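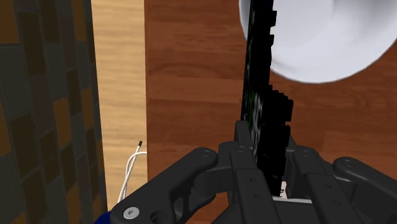 Fig. 1. Gripper holding a black part, white dish behind.

Section 3: First Start of Your Kullgate Chipper

Welcome, and take your time with this part - a good first start makes for an easy season in the yard.

1. Park the chipper on level ground and chock both wheels.
2. Fill the crankcase with the oil that came in the box, then check the dipstick with the engine level.
3. Add fresh gas, leaving a little room at the top of the tank for it to expand.
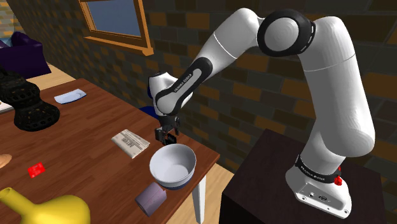

Fig. 2. White arm on its dark pedestal, brick wall behind.

4. Set the choke, pull the cord slowly until you feel it tug back, then give it a good firm pull.
5. Let the engine idle for 2 minutes before you feed in your first branch.

Caution: Keep hands, sleeves and loose gloves well away from the chute, even when the drum seems to be slowing down.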